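# Chapter 8: Comparing Grippers on a Bench

By this stage you should be able to move an arm to a named position, record a grasp pose and read the error log. Everything so far has been done with one gripper. In this chapter you will compare two, and you will do it in a way that another group could repeat without asking you any questions.

A comparison of grippers is easy to start and easy to spoil. If the object is moved between trials, if the lighting changes after lunch, or if one gripper is given a slower approach than the other, the results tell you about those changes and little about the grippers. Most of the work in this chapter is therefore setting up. The trials themselves take less than an hour.

## 8.1 The bench

The bench used in this chapter is an ordinary grey table with an arm reaching over it. A few everyday objects are kept within reach so that the arm has edges, flat faces and shiny surfaces to deal with. You do not need the same objects. You do need to write down which ones you used and to keep them in the same places.

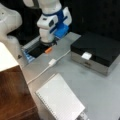

**Figure 8.1** Gripper held low over the tray. The small orange part lies to its right, and the black-and-silver box and the notebook lie on the table.

A small part close to the edge of a dark area is a fair first test. The fingers have to come down beside it without striking anything, and the camera has to find it. Bright colours help here. When you repeat the work with a part that is nearer in colour to its background, expect the detection step to fail more often, and record those failures separately from failed grasps.

The worked results in this chapter come from two parallel grippers, called the Halonen and the Odov in the tables. Both have two fingers and both were driven by the same Grelach controller. The Halonen closes faster. The Odov has the longer stroke and is more forgiving when the arm stops slightly to one side of the target. Before reading on, write down which you would expect to do better on a thin, flat part, and give your reason.

## 8.2 What to hold constant

Three settings must be the same for both grippers: approach height, approach speed and closing force. The controller stores them in one file, and it is good practice to load that file again at the start of every run, even if you believe nothing has changed. Closing force is the one that gives trouble. Two grippers set to the same number on the screen may not press equally hard, so check each with a force gauge before the first trial and again after the last.

Lighting comes next. Glossy and bright surfaces reflect a lamp straight into the camera, and a patch that is too bright carries no detail at all. The remedy is usually to turn the object or move the lamp a little. Changing the exposure is a poor second choice, as it alters every other object too.
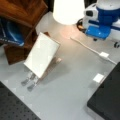 Once the lamp has been placed, mark its position on the table with tape and leave it there. The same applies to anything that stands upright. Something tall and light can be knocked by the wrist during an approach, and if it has no mark you will not be able to put it back where it was.

Cables deserve the same care. Note where each one crosses the working area, and keep them out of the path of the fingers. A cable that moves between runs also changes what the camera sees, and simple detection programs can mistake a thin line for the edge of a part.

## 8.3 The trial sheet

Each trial gets one line on the sheet. Fill it in before starting the next trial, while the part is still where the gripper left it. The columns are:

- trial number
- gripper
- part and starting position
- found by camera (yes or no)
- grasped (yes or no)
- held for 5 seconds (yes or no)
- remarks

The remarks column is short on purpose. "Slipped from left finger" is a good remark. "Bad grasp" is not, as it repeats what the column beside it already says. 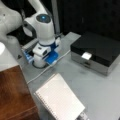
A run may be stopped at any time, and a stopped run is still a result. Enter it with the trial number and the word "stopped", then give the reason. In the Damard exercise at the end of this chapter you will be given a sheet of 43 trials, several of them stopped, and asked to work out a success rate for each gripper. The answer depends on how the stopped runs are treated, so state your rule first and apply it to both grippers alike.

## 8.4 Before you begin

Check that you can do the following. If any of them is unfamiliar, return to Chapter 5.

1. Stop the arm from the controller and from the button on the bench.
2. Load a settings file and confirm that it has been read.
3. Open and close the gripper by hand command with the arm at rest.
4. Save a camera picture under the trial number.

Section 8.5 begins with the force gauge and the first set of trials on the Halonen.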